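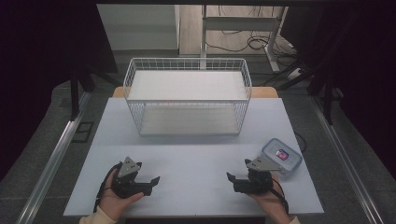

Reading time: 12 minutes

Chapter 6
Teaching by Hand: Demonstrations Without the Robot

Back in Chapter 3 we spent a lot of pages driving a robot arm from a joystick, and if you did the exercises you'll remember how that felt. Slow! Your wrist knows perfectly well how to tip a lid or reach over the side of a basket, and then you have to squeeze all of that through two thumbs and a screen. I've watched good students take a whole afternoon to record a handful of clean runs, and most of them went home annoyed at the robot, the joystick and (a little) me.

So in this chapter we leave the arm out of the recording altogether. You hold a gripper in each hand, you do the task yourself, and cameras on the grippers and up at head height record it. Later we'll train a policy on those recordings and ask an arm with matching fingers to do the same job. The idea is simple enough to explain on a bus ride. Getting it to work is the rest of the chapter.

Our running task is about as plain as they come: a small plastic food container, a white wire basket and a white table. Pick up the container, put it in the basket. I chose it because you can set it up almost anywhere, and because it's harder than it sounds. A clear container shows the table through its sides, and a wire basket is mostly holes. If your vision model has been getting by on big solid blocks of color, it's about to have a bad day.

I first ran the task at the Hoseo lab course, with a pair of grippers the students called Banderos, after the Bandero project that drew up the original plans. We recorded 62 demonstrations. That isn't many, and I want you to keep it in mind when you get to the results table, but it's enough to see the method working and (more useful for a textbook) enough to see it fail.

Let me start with what the wrist cameras give you, since that's the part people tend to get wrong in their heads. They picture a nice clear view of the object, centered, all the way through. What you get for long stretches is your own two fingers and a lot of tabletop, with maybe the corner of something at the top – and 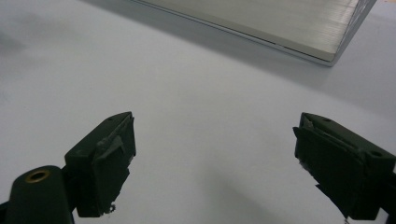

then, for a short while near the grasp, you get more detail than any head camera could ever offer. The two kinds of view trade places during a run. From the head you know where the basket is and have only a vague idea how far apart your fingertips are. From the wrist it's the other way around. We'll feed both to the policy, and in Section 6.3 you'll turn each one off in turn and see what breaks.

One habit to pick up now, before you record anything: look at the finger pads. Padding wears and tape lifts, and a policy trained on one set of fingers doesn't always like the look of another. Write down which pads you used for which session. I skipped that in my first December of doing this and lost around 12 recordings that I could no longer match to any hardware. I'm still a bit sore about it.

The same goes for the stretches where nothing is being held. Beginners love to trim them off. Please don't, at least for now! The approach is part of the skill, and a policy that has only ever seen the moment of contact has no idea how to get there.

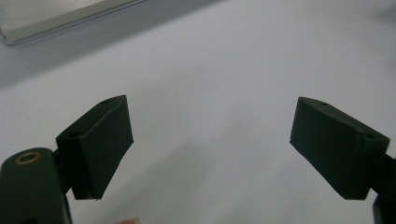
Do both hands have to move in every demonstration?
One hand is enough for the basic version of the task, and the other can simply wait. Keep recording both anyway, so that every file has the same shape when you load it.

On to the method itself. Each demonstration becomes a list of time steps, and each step holds the camera views, the pose of each gripper and how far open its fingers are. The Usmani format, which we use throughout the book, stores poses relative to the gripper's own position a moment earlier. I like this choice a lot. It means the policy learns "go forward a bit and close" and doesn't care where in the room your table happened to be. The price is drift: small errors add up over a long reach, and you'll meet that problem head-on in Section 6.4.

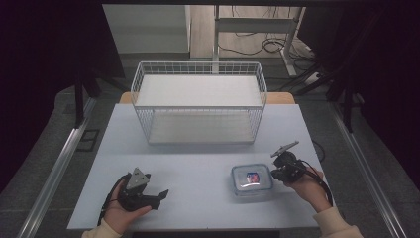 One reader of the draft wrote to say that relative poses had caused nothing but trouble on the Imesex arm, and that switching to poses measured from the table fixed it in a day. I believe it. If your table is bolted down and your arm never moves, table poses are easier to debug, and you should feel free to use them for the exercises. Just record the relative ones too (it costs you one extra column), because in the second half of the chapter we're going to move the table.

6.1 Before You Record

Start by checking that your clocks agree. Put the grippers where the head camera can see them, close both at once, and find that moment in every stream. If the streams disagree by more than a single video frame, stop and fix it now.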